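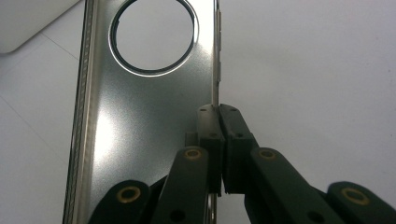 Moltville replacement back: three months on

I cracked the glass back of my old phone in January, getting out of Efa's car, and I put up with it for weeks before a splinter of it got me in the thumb. The phone shop quoted me £90 for new glass. A metal back from Moltville was £44 with the postage, so I thought, go on then.

First thing to say is that I love the finish. It's brushed silver with a satin look to it, and the big round camera hole has a bright polished edge that makes it look far dearer than it was. Berwyn Dafis at work asked if I'd bought a new phone! (I said yes. Sorry, Berwyn.)

Fitting it was a bit of a faff. The kit comes with two plastic picks, a strip of glue and a leaflet in very small print. Getting the old glass off took me most of an evening with a hairdryer, and I'd have given up at ten o'clock if I hadn't already snapped it in half. The new back went on in five minutes. Press it down hard along the bottom and leave it under some books overnight – mine lifted at one corner the first time and I had to do it again.

Now the grumbles. Wireless charging is gone, and the shop page only mentions that right at the bottom, under the returns bit. I do miss it by the bed. My signal is a touch worse in the kitchen too, but it was never much good in there. And it's cold! Picking it up first thing is like holding a spoon from the fridge.

It's heavier in the pocket as well, though I stopped noticing after a week or so. It's been dropped twice on the patio and has one small ding near the bottom, where glass would've been in bits.

I'd buy it again for an old phone you want to keep going. For a newer one I'd pay the shop. Four stars, and it would be five if they sent a spare strip of glue.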